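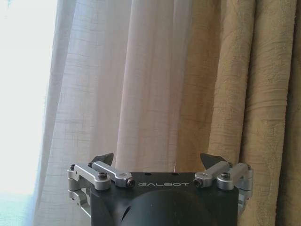

Costello Clinic Flu Counts, Data Card

What is in here

Hello, and thank you for stopping by! Costello is a small collection of weekly flu counts sent in by walk-in clinics, school nurses and a handful of family doctors who were kind enough to share their numbers with us. There are 1306 rows in the main file, and each row is one clinic in one week. Loubna Erraji put the first version together from paper forms (a great many paper forms), and Dionysis Raptis has looked after it from then on.

Columns

clinic_id - a short code, never the clinic's real name
week - the week number, counted from the first week of the year
visits - everyone who came through the door
fever_cough - visitors with both a fever and a cough
swabs - how many nose swabs were sent to the lab
positive - how many of those came back positive for flu

How the counts were gathered

Each clinic fills in the form at the end of the week and sends it to the Breveo inbox. We type it in, a second person checks it, and if something looks odd we pick up the phone and ask. Out of all the rows, 1017 have lab results. The others have visit counts only, and the last two columns are left blank. Please don't read a blank as a zero - we did that once ourselves in an early chart and got a very cheerful winter out of it.

Known problems

Clinic M14 reported children and adults together until November, so its earlier rows look high next to its neighbors. There are also 143 rows where the form came in late and the week was worked out from the postmark. These have a "p" in the notes column.

Using the files

You are welcome to use the counts for teaching or research. Please don't try to work out which clinic is which.

Last updated November 28, 2019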